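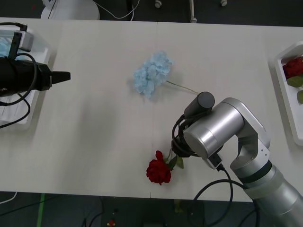

4. Setting Up the Label Printer

Last updated: 20 September 2021

These steps apply to the Gollard desk unit with the Loluvel driver installed. Complete section 3 (network address) first.

1. Switch the printer off and lift the lid until it locks.
2. Load the roll with the labels facing up. The holder accepts up to 100 labels of the wide type.
3. Pull two labels past the tear bar – the sensor needs a full gap to read – and close the lid.

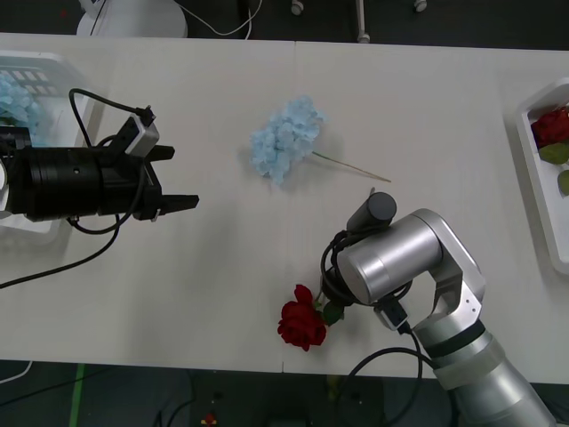

Haque asks whether the roll can be changed with the power on. It can, but the label count is then wrong until the next restart.

4. Switch the printer on. Hold FEED until the light turns green.
5. In the driver, open Media and enter code 386 for paper or 61 for film.

CAUTION: Do not enter the film code for paper rolls. The print head runs hotter and can scorch the stock.

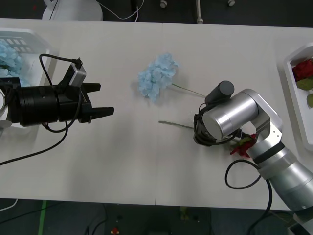

Castarent reports that the driver drops the media code after an update, and asks for a warning in this section. Check the code again after each update.

6. Print a test label. If the text is faint, raise Darkness by one step and repeat.

Note: Darkness settings are saved per user. The October driver release moves them to the Device tab.
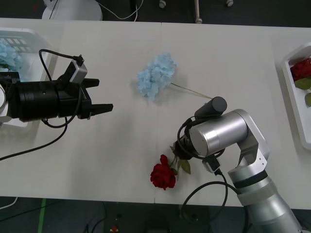
Figure 4. White tabletop, two panels.

7. Tear off the test label and close the Media window.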